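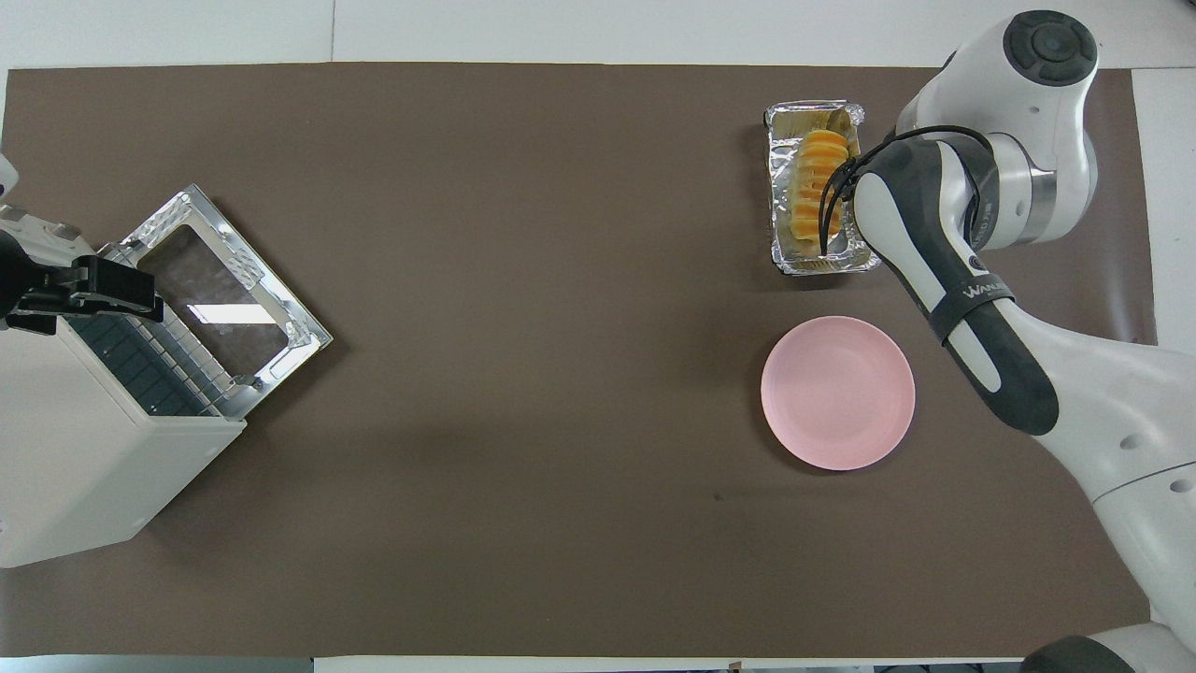

One arm at the toaster oven, door down, another over the foil tray to the right, pink plate below it.

Tips from the bench: getting an arm to use a toaster oven
Posted Oct 4, 2020

I came to the Zelside shared workshop thinking robot cooking was mostly a way to make toast slowly, and I haven't moved far from that. We've been at this build for 41 evenings. If you're set on trying it at home, these are the things I'd want written on the wall.

Put a mat down first. A plain matte brown one did more for us than any software change. On the bare white table our camera kept losing the pale plate and the white oven housing. Leave a bit of table showing on each side so you can tell when the mat has crept.

Do all your practice with the oven unplugged. I mean the cord in your hand, where you can see the plug. We ran 90 door cycles cold before anyone was allowed near the switch, and I'd have been happy with more.

Toaster ovens are light. Pull on the door and the whole box comes with it. Most of the clever fixes I've read online involve glue. A second arm holding the housing is the expensive answer, and a pair of rubber feet and a wooden stop behind the oven is the cheap one. Try the cheap one first.

The lowered door is where things go wrong. It sticks out a long way, it's glass, and from overhead the arm's idea of where it ends can be out by a finger width. Keep the middle of the mat clear and make the arm go around. A short cut over the door saves two seconds and could cost you a door.

Foil trays fold when you pinch them. Crimp the rim double before you start, or grip at a corner where there's more metal. If the tray has gone soft from handling, bin it. We wasted a whole evening blaming the Kohlhase controller for what was a tired tray.

Watch your cables. Anything thin that hangs from the end of the arm will find its way into the food. Strap it back along the link, then move every joint to its limit by hand and look for slack. Do this again the next day, as straps slip.

Set the plate close to the tray. Long carries look good on video and are good for little else.

On cost: our running total is $1,685, leaving out the arms, which were on loan from Hotard. A person with an oven mitt does the same job for the price of the mitt. The Mistex forum will tell you it pays for itself. I've asked how and am still waiting.

Clean up with a damp cloth and check the joints for crumbs. Give it nearly 6 minutes. Unplug before wiping, even if you're sure it's off.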